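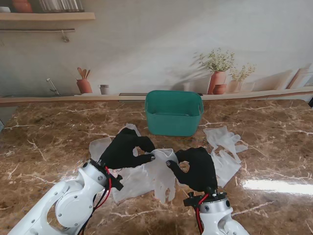 Winter riding is hard on a bike, and the best thing you can do for yours is clean the drivetrain at home, often, in small doses. I used to save it all up for one giant Saturday-style scrub in the garage and I dreaded it every time. Now I do a short clean after every wet ride and a longer one once a month, and my chain runs so quietly I keep thinking something must be wrong with it! The trick is having everything in one place before you touch any grease. A plastic basket like the teal one on the counter is just right for it: brushes, rags, chain lube, degreaser, an old toothbrush, and a stack of thin disposable gloves like the translucent one in front of it. Grab the basket, go out to the bike, and you're working before you can talk yourself out of it.

The quick clean

Wipe the chain with a dry rag first. Hold the rag around the lower run and turn the pedals backward for 30 seconds or so of easy spinning, then move to a clean patch of rag and go again. Do the jockey wheels while you're down there — those two little wheels on the rear derailleur collect an amazing amount of black gunk. A flat screwdriver held lightly against the side while you backpedal will peel it off in one long, disgusting, very satisfying ribbon.

Then lube. One small drop on each roller, let it sit while you make coffee, and wipe off everything you can see on the outside. Extra lube on the outside just picks up grit.

The longer clean

Shift to the smallest cog and take the rear wheel out. Now you can get at the cassette properly. Cut an old T-shirt into long strips and floss between the cogs, back and forth, the way you'd shine a shoe. I get through one strip for every two gaps in January, when the roads around here are all salt and slush. 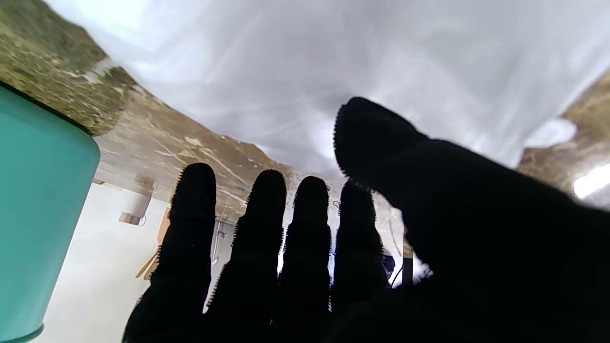 For the chain itself, brush on degreaser, scrub top, bottom and both sides, and rinse with a gentle stream of warm water. Please keep the pressure washer away from the hubs and bottom bracket! A watering can works beautifully. Dry the chain with a clean towel and leave it until the water is gone from inside the links before you put any lube on.

Odds and ends

Keep degreaser and spray lube far away from disc rotors. I slip a bread bag over each one and close it with a clothespin.

Tires want a look too. Let a little air out, bend the tread with your thumbs and pick out any glass with a toothpick. Then pump back up. I run 90 psi on my road tires in dry weather and a bit less when it's wet.

Bar tape comes up like new with dish soap and a nail brush, even white tape. (I know! Try it.)

Greasy hands: a spoonful of sugar and a squirt of dish soap, rubbed in before you add any water. Better than the orange stuff, and it smells nicer.

Used rags go in a lidded metal can outdoors, laid flat, never balled up in a corner of the garage.

Next up I want to get into cleaning shoes and cleats, so if you have a good way of getting road salt out of the straps, leave it in the comments.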